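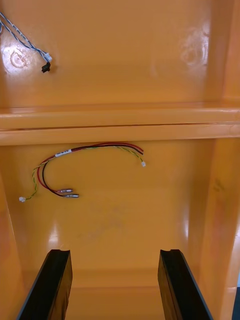 Ilse Coppens
Writer and part-time bookkeeper

I finally added up what the old house cost us to heat last year. It came to 3,671, against 2,184 the year before we bought it, going by the bills the previous owner left in a kitchen drawer. She lived alone and kept the upstairs shut.

We don't want to shut the upstairs. Griet works up there and the cat sleeps there. So in December I asked two firms for a price on attic insulation. Kramer wanted 3,814 for the whole job. Dirkitis would do only the north side for 800, and they could start the next month.

I went with Dirkitis. The crew took two mornings and left the hatch cleaner than they found it. The bedroom is easier to get out of bed in now. The hall is the same as ever, and I suspect the front door, which has never closed properly at the bottom.

Griet wants a curtain across it. I would like a new door. We have bought the curtain rail.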